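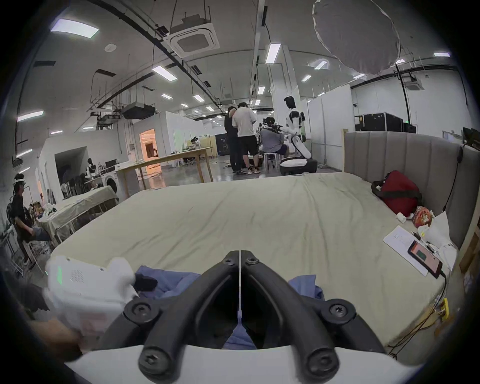
Olon hand-held gripper over a blue cloth, home task area.

Olon Hand-Held Gripper

Olon is a two-finger gripper for recording household manipulation without a robot in the loop. The operator holds it by the housing and does the task by hand. Recordings are used to train policies that run on a robot arm with matching fingers.

The unit has two curved black fingers on a white base plate. The fingers are fastened with star-socket screws and can be changed at the bench. A green indicator light sits on the edge of the vented housing.

Research use

The Stikholm group used Olon for its study of soft items on beds and other uneven surfaces. The question was how much hand-held data a policy needs before teleoperated data stops helping. Operators recorded 465 cloth episodes with Olon, and 349 passed the quality check. Most rejects were tracking losses – fast wrist turns close to the mattress were the main cause.

Policies trained on roughly 200 of the accepted episodes matched the teleoperated baseline on picking up a crumpled cloth. Folding did not reach the baseline, even with the full set. Pilar Acuña, who led the recording work, recommends slow approaches and a short pause before closing the fingers.

In the box

Olon gripper
2 spare finger pads
Star-socket driver
Mikuš calibration card

Compatibility

Episodes export directly to the Brulach training tools. Recalibrate after any finger change. Older recordings must be converted before they are mixed with new ones.

Page updated 02/11/2021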